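Forum Narnarberg > Spiritualités et traditions > Pratiques quotidiennes

Prier les heures chez soi quand on n'est pas moine : vos façons de faire ?

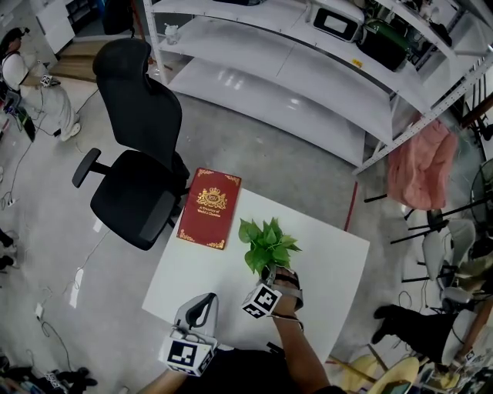

Voltby
Message n° 1

Bonjour à toutes et à tous ! Je me lance parce que le sujet me travaille depuis le carême et que j'ai très envie de vous lire. J'ai commencé à prier les laudes et les complies à la maison, toute seule, avec un psautier récupéré dans la bibliothèque de ma grand-mère, et je suis complètement prise au jeu (si on peut dire ça d'un office). Les psaumes, je les connaissais par morceaux, ceux qu'on entend à la messe, toujours les mêmes versets. Les lire en entier, avec les passages rugueux, les colères, les retournements, c'est autre chose !

Mes questions, en vrac :
- est-ce que vous suivez le cycle de quatre semaines ou votre propre découpage ?
- est-ce que vous chantez, même seuls ?
- et les vêpres, comment vous les casez avec des enfants qui rentrent de l'école affamés ?

Pour l'instant j'ai deux offices par jour, laudes à 6 h 30, complies juste avant d'éteindre. En tout ça me prend une demi-heure, je tiens depuis 48 jours et je n'en reviens pas.

Clilano
Message n° 2

Bienvenue au club ! Ton message me rappelle mes débuts, j'avais le même enthousiasme et il n'est pas retombé.

Pour répondre : cycle de quatre semaines, oui, mais j'ai mis longtemps à comprendre l'articulation avec les temps liturgiques. La première année j'ai passé tout l'Avent dans les mauvaises pages et le ciel ne m'est pas tombé sur la tête. Je chante, toujours, sur un ton de psalmodie très simple, deux notes et une finale. Ça change la respiration, on ne peut plus aller vite. Essaie sur le 62 (« Dieu, tu es mon Dieu, je te cherche dès l'aube »), il se prête merveilleusement à ça.

Les vêpres avec des enfants : chez nous c'est un seul psaume et le Magnificat, debout dans la cuisine. Le plus petit connaît « il renverse les puissants de leurs trônes » par cœur et le crie.

Uibo
Message n° 3

Je vais apporter une note un peu différente. Je suis très attaché à l'office, mais je tique quand on le découpe à sa convenance. Un psaume par-ci, un cantique par-là, on garde ce qui nous plaît et on saute ce qui gêne. Or toute la force de la chose vient de ce qu'on reçoit une forme qu'on n'a pas choisie. Des gens la prient au même moment à l'autre bout du monde, et on entre dans leur voix. Si chacun fabrique la sienne, c'est une lecture pieuse. C'est très bien, une lecture pieuse, mais appelons-la ainsi.

Clilano
Message n° 4

@Uibo Je comprends, et sur le fond je te rejoins à moitié. Mais l'office a beaucoup bougé ! La règle de saint Benoît fait réciter les 150 psaumes dans la semaine, le bréviaire actuel les étale sur quatre, et certains versets d'imprécation en ont été retirés. Benoît lui-même écrit que si quelqu'un trouve une meilleure répartition, qu'il l'adopte. Il tient seulement à ce que le psautier entier y passe. Alors mon Magnificat de cuisine, je l'assume.

Uibo
Message n° 5

Oui, chapitre 18, je l'attendais celle-là ! Sauf qu'il s'adresse à une communauté sous un abbé, pas à chacun devant son évier. Cela dit je retire « lecture pieuse », c'était sec. J'ai moi-même prié seul pendant des années et les complies abrégées m'ont tenu debout dans une mauvaise période.

Voltby
Message n° 6

Oh mais continuez, c'est passionnant ! Je ne savais pas du tout, pour les versets retirés. Je suis allée comparer le 136, « Au bord des fleuves de Babylone », dans mon vieux psautier : la fin est terrible, et elle manque dans le livret que la paroisse m'avait donné. J'avoue que j'ai envie de la garder. Je ne sais pas bien comment la dire, par contre. Vous la dites, vous ?

Uibo
Message n° 7

Je la dis à voix basse, en pensant à ceux qui ont de vraies raisons de l'avoir dans la bouche. Certains Pères y lisaient le combat contre les mauvaises pensées quand elles sont encore petites. L'idée est belle, mais je crois qu'il faut d'abord entendre le cri tel quel.

Clilano
Message n° 8

Moi je ne la dis pas devant les enfants. Seule, oui. Là-dessus on ne sera pas d'accord avec tout le monde et tant mieux.

Voltby, un conseil pratique si tu veux ajouter un office : prends celui du milieu du jour avant de t'attaquer aux vêpres. Il est court, je le fais à la pause de midi sur un banc, et il se glisse dans 15 minutes en comptant le silence du début. J'ai commencé en octobre, sous un parapluie, et j'y suis encore !

Voltby
Message n° 9

Adopté, j'essaie dès demain ! J'ai aussi tenté le chant ce matin sur le 62, deux notes et une finale comme tu disais. J'ai réveillé mon mari, qui a demandé si quelqu'un était mort. Je vais travailler la justesse.

@Uibo, est-ce que tu aurais un commentaire des psaumes à me conseiller, pas trop savant ? Je lis celui de saint Augustin par petits bouts et je m'y perds avec bonheur, mais je m'y perds.

Uibo
Message n° 10

Garde Augustin, et commence par les psaumes des montées, 119 à 133. Ses sermons là-dessus sont les plus faciles à suivre, il parle à des gens debout dans une église et ça s'entend. Tu en prends un par soir avant complies. Et attention à la numérotation, selon les éditions tu auras un chiffre d'écart.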